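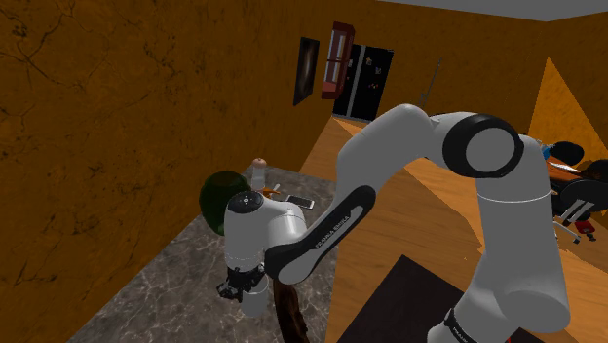 Page 56

Printing and Keeping the Order of Service: Workshop Notes
Ju-won Wang

Paper. Use 120 gsm uncoated stock for the inner sheets and a heavier card for the cover. Coated paper takes photographs well but shows fingerprints and is difficult to write on, and people do write on these. Check the grain before cutting. It must run parallel to the fold, or the spine will crack. To test, bend a sheet loosely in each direction; the direction with less resistance is the grain.

Page count. A folded booklet runs in multiples of 4. If the readings and hymns come out one page over, reduce the margins first, then the leading. Body text below 12 point is too small for most chapels, where the lighting is poor.

Scoring. Score the cover before folding. A bone folder and a steel rule are sufficient for a short run. The score goes on the outside of the fold, with the raised ridge inside. For the Narnitz chapel services in September we scored 400 covers by hand, and a bench creaser would have been a better choice.

Stapling. Use 2 staples per booklet, placed a quarter of the height from the top and bottom edges. A long-arm stapler is needed for anything wider than a half-letter page. Staple from the outside so that the closed legs sit in the center spread.
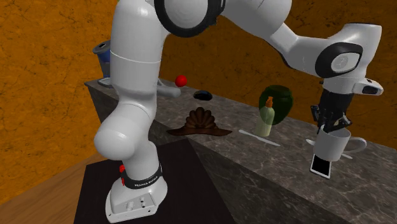

Trimming comes last. Inner sheets creep outward once folded, and the front edge will be uneven until it is cut. Clamp a small stack under the rule and take several light passes with a new blade. Replace the blade when the cut edge begins to fuzz.

Photographs. Scan the family's print at 600 dpi and return the original the same day in a rigid envelope. Do not clean an old print with water or glass cleaner. A soft dry brush will remove loose dust, and the remaining marks can be corrected in the file.

Storage. Keep two copies flat in an acid-free folder, away from attics and basements. Remove the staples from the copy intended for long keeping and sew the fold with linen thread. Steel staples rust and stain the center pages.

Spoken text. Print the eulogy separately, single-sided, 16 point, with no sentence running over a page turn. Number every sheet at the top right. Do not staple it.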